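Black desk surfaces and fine dust - matte or gloss?
Reading time: 2 min

flurina_h
Replacing a desktop, 90 cm deep. Vitton sells the same black board in matte and in gloss. Matte shows finger grease, gloss shows dust. Which is less work over a year? 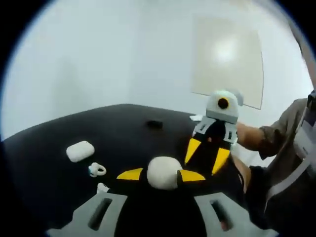
Matte, if the room has a south window. Gloss gives you a glare patch that moves across the desk all afternoon. I have had matte black for five years against a white wall and the contrast never bothered me. Small white things are easy to find on it - the earbud case at the left, for instance. Grease comes off with a damp microfiber cloth and a drop of dish soap.
- Orsolya S.

flurina_h
Did you seal it?

Orsolya S.
No. Wax fills the texture and leaves shiny spots under the wrists.

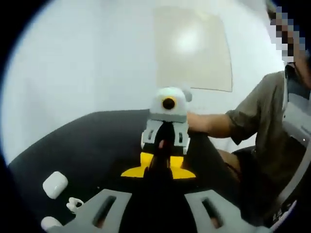 Josué Guimarães disagreed in the March thread and still does: two thin coats of hard wax, buffed at 800 grit, and no shiny spots after nine months. He says the spots come from using too much wax.

Orsolya S.
His board was raw. Mine is factory coated, so the wax has nothing to soak into. Different case.

ea_riis
Agree with Orsolya on coated boards. I would skip black altogether and get dark gray. Dust and grease both show less.

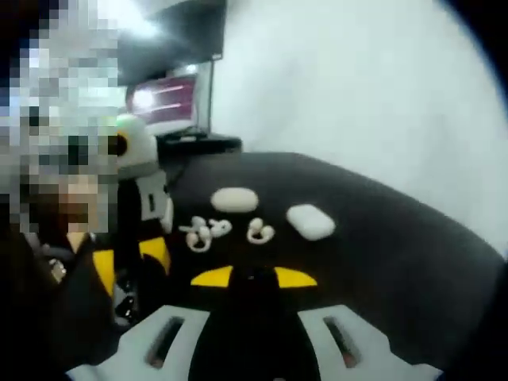
Earbuds and their cases on a dark gray top.

flurina_h
Dark gray matte, then. Ordering a sample first.

Comments (2)
Orathai C.: Bestar gray is bluer than the sample chip. Check it in daylight.
seixas_fan: Gloss is fine if you dust.

Contact | © Flivico Forums | Back to top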